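Falar Box and Plate Set — README

Notes and pictures on storing small flat things in a latched box

Welcome! This folder is the tidy-up part of Falar, and it has turned out to be my favorite corner of the whole project. It covers one small job at a table: flat black pieces, a white plastic storage box with a latched lid, and the business of opening, filling and closing. I put it together in March with a lot of help from Ívar Hedegaard, who did the first pass of the notes and is far more patient with latches than I am.

What you get

16 sessions, split over 2 folders (gillberg_a and gillberg_b). Each session has its pictures, a plain text note and a line in sessions.csv. The notes are short. Some are very short — Ívar writes three words where I write thirty — but they all use the same names for things, so searching works nicely.

The objects

Plate. Thin, black and matte, like a little slab, with a rounded top end. It has a small whitish scuff near that end and a few light scratches, and I love this, as it gives you an easy way to tell which end is up when you go through the pictures.

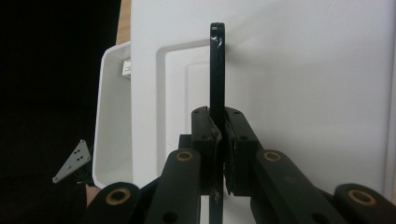 Box. White plastic, rectangular, with rounded edges and a lightly embossed panel in the lid. Two black latches hold the lid, one on the near side and one on the far side. In the notes they are always "near latch" and "far latch", never "front" and "back", after a very confusing afternoon with the first version.

Table. Light wood grain with rounded corners. Please use the tabletop as your reference for left and right. Box positions are written from the near side, so "left of center" means the same thing in every note. 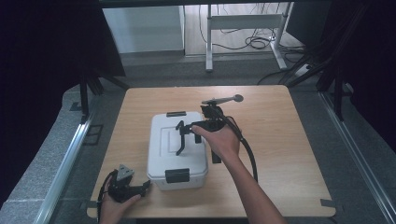 The latches get their own column in sessions.csv, and I'd start there if you only have a few minutes. The values are open, closed and unclear. We kept unclear on purpose, and a good number of the far latch rows have it. If you can settle any of them, please send a fix!

Known problems

Sessions 8 and 20 use the older object names ("tile" for plate). The numbering skips a few, so yes, there is a session 20 in a set of 16.

The Eltine export drops the accent in Ívar's name. Harmless, but he notices.

Lighting notes are missing for gillberg_b.

Using it

Take it, sort it, try it on your own storage questions. Credit goes to "Svenja Stöcker and Ívar Hedegaard, Falar". And if you make something with the latch column, write to me — I would be so happy to see it.

Svenja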